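Budget for the table before the arm
2024-12-21

Most of the money wasted on small robot cells is wasted before anything is plugged in. It goes into the quote. A shop decides it wants an arm, gets three prices for an arm, picks one, and then finds that the arm was the easy part of the purchase.

I have helped plan equipment for small packing and kitting shops for a good while, the last two cells at Pruvbridge. The arm there came in on price and on time. The fingers did not. The ones that shipped with the gripper were fine for boxes and useless for half of what the shop handled, and the replacement set took 6 weeks to arrive. For 6 weeks the shop owned an arm and paid people to do the work by hand.

My view is that a buyer should write the budget from the object outward. Start with the worst thing the gripper will have to pick up. Then the fingers, then the table, then the floor space, and only then the arm. Suppliers hate this order because the arm is what they sell. Tritau, to its credit, let us do it that way in July, and the final quote was lower than the first one.

The worst thing is almost never the heavy thing. Weight is printed on every data sheet and any salesperson can answer a question about it. Trouble comes from soft things, thin things and clear things. A rigid bowl keeps its shape when two fingers close on its rim. A crumpled plastic bag has no fixed shape, and it shines, so a camera may have a hard time finding its edges.
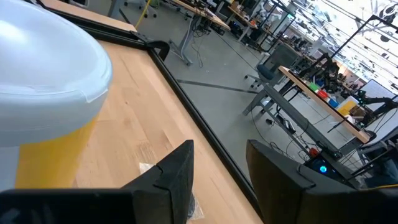
So the test items should go in the purchase order, by name, next to the payment terms. If the shop handles bags, the order says bags. I would hold back part of the final payment until the cell has picked each item on the list, on the buyer's own table, under the buyer's own lights. A demonstration at the supplier's site is a nice day out and proves very little.

The table deserves its own line too. At Pruvbridge we spent $2,439 on the bench, the frame and the brackets, and the owner thought that was a lot for furniture. It was the best money in the project. A bench that shifts has to be set up again every time someone leans on it. The same owner had set aside $300 for cables, power strips and floor tape, and that was gone in the first week.

Then there are spares. Jacobs, the other shop I worked with this year, bought one gripper and no spare fingers - a saving that looked good on paper until the first set wore down. Fingers are wear parts. Buy 2 sets at the start and put a third in next year's budget.

I know the argument against all this. A long list slows the order down, and a cheap arm sitting in the building at least lets people start learning. There is something to that. Sesia bought its first arm with no plan at all and its operators learned a great deal. But Sesia called it training money and expected nothing back from it. Most shops put the arm down as production equipment and count on it by spring.

If the money is for production, leave the arm price blank until the other lines are filled in.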